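Search this site
Enter keyword
Go

On the Keeping of Hedgehog Records

It has been the practice of this blog to set out, each March, a short account of the hedgehog and its habits in the Enberg valley. The present entry deals with the animal's waking from hibernation and with the food it requires in the weeks that follow.

The European hedgehog is found across most of Britain, in farmland, parks, churchyards and gardens. It is active at night and spends the daylight hours in a nest of leaves and grass. An adult carries several thousand spines, each of which is a stiffened hair. When alarmed the animal draws in its head and feet and contracts a band of muscle around the edge of its back, so that the spines stand up in all directions.

Hibernation commonly runs from November until the early spring, although mild weather may interrupt it. On waking, a hedgehog is thin and in need of water. Beetles, caterpillars and earthworms form the greater part of its diet. Milk should not be offered, as adult hedgehogs cannot digest it. Meaty cat or dog food in a shallow dish is acceptable.

Residents of Holanda Lane are reminded that a gap of 13 centimetres square at the foot of a fence will allow a hedgehog to pass. A single animal may travel more than 1,000 metres in a night, and an enclosed garden is of little use to it. Readers in the lane have so far reported 20 such gaps, and the author is grateful for each report.
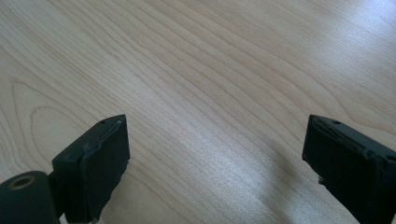 Reading time: 2 minutes

Sightings should be noted with the place, the hour and the direction of travel. An animal seen out at midday is often unwell and should be taken to a wildlife rescue centre in a high-sided box with a towel. Gloves are advised. Log piles and heaps of leaves ought to be left undisturbed until the nights are warmer, and bonfires should be rebuilt on fresh ground before they are lit.

The next entry will consider nesting sites and the rearing of young.

3 comments

mossybank: We have had one under the shed at 9 pm three nights running. Is dry cat biscuit all right, or must it be wet?

Author: Dry biscuit is suitable, provided that water is placed beside it.

fernhill60: Gap now cut at our end of the lane. Please add it to the list.

Related entries
The Common Toad in Spring
Slow Worms on the Brondex Embankment
Bats over Plenix Mill
A Note on Slug Pellets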